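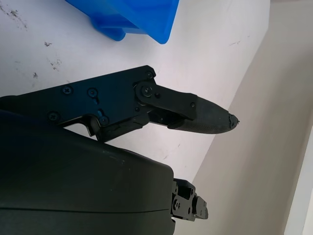 From: Huw Ruddock
To: banthorpe-benches
Date: 27 May 2025
Subject: Re: Re: white table, blue bin, cans again

Quick one before I go for the train, sorry if it's scrappy.

Read everyone's replies on the white table at Banthorpe. To recap for those who skipped the thread (fair enough): we want one bin on the table for drinks cans and nothing else in it, and the boxed stuff goes back on the shelf when people are done with it. Blažena wants a lid. I don't want a lid. A lid means people leave the can next to the bin.

The blue plastic one with the low sides is staying, I think. You can see what's in it from the door, it washes out under the tap, and the grid on the bottom keeps a can from rolling about quite so much. The deep crate we had before was awful. Things went in there in February and came out in a state.

Where it goes: middle of the table, not the edge. Přemysl asked for the edge so there's more room to work, but the table is only 900 mm deep and anything on the edge gets an elbow. Middle. If you need the middle, put the bin on the floor and then PUT IT BACK.

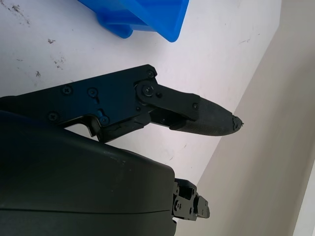

Also the top itself. It's white so every scuff shows, and yes there are some now. Please no scouring pads. Damp cloth, bit of washing up liquid, dry it off. The grey marks mostly come from cans being dragged across, so lift them. I tried the pink rubber from the drawer on one mark and it went, on another it just sat there looking at me. Wouldn't bother with the spray from Doležal again, left it sticky and you could feel it on your sleeves all day.

Boxes. Flat cartons can lie on the table while you're using them but not in the bin and not under anything. Two of them got binned last month with things still inside, one was Žofie's and she was rightly cross. If the carton is empty, flatten it properly so it LOOKS empty. If it isn't, leave the end closed and stand it on the Prasis shelf, label outwards. Second shelf up, the one with the tape on it.

Cans, then. On their side is fine, I really don't mind, as long as they're drained first. Upside down over the sink, count to seven, done. No crushing please, the can collection at Staltau won't take them crushed and then they come back to us with a note. I've still got the last note.

Emptying: whoever is last out. It's a low bin so it fills fast, don't stack them up past the rim like Jenga.

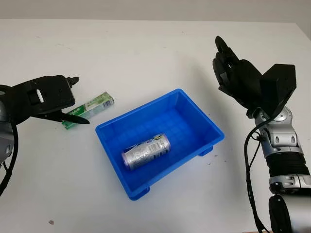 Peter Zeman wrote:

> Huw, agree on no lid, agree on the middle. Two things though.
>
> Can we please say cans only and mean it? I had teabags out of there
> on my last turn, and a banana skin. The teabags had gone through the
> grid pattern like cement and I ended up using a toothbrush.
>
> And the cartons. Standing them on the shelf is all very well but the
> slim ones fall over if there's nothing next to them. I'd sooner lay
> them flat, longest at the bottom, and write what's inside on the
> end. Blažena does it that way in the other room and I can always
> find things in there.
>
> Happy to do a proper wash of the bin if somebody else does the
> table.
>
> Peter

Yes to all of that. Flat on the shelf then, ends facing out, ignore what I said above about standing them up. Marker's in the left hand drawer, the thick one, the thin one has dried up.

Teabags: food caddy by the sink. It's been there for ages. It has the word TEABAGS on it becuase I wrote it.

I'll do the table. Peter does the bin. Přemysl, could you bring a couple of cloths, ours are past it. Blažena, if you still feel strongly about the lid shout by tonight, otherwise I'm printing the sheet for the wall as it stands.

Got to run, train

Huw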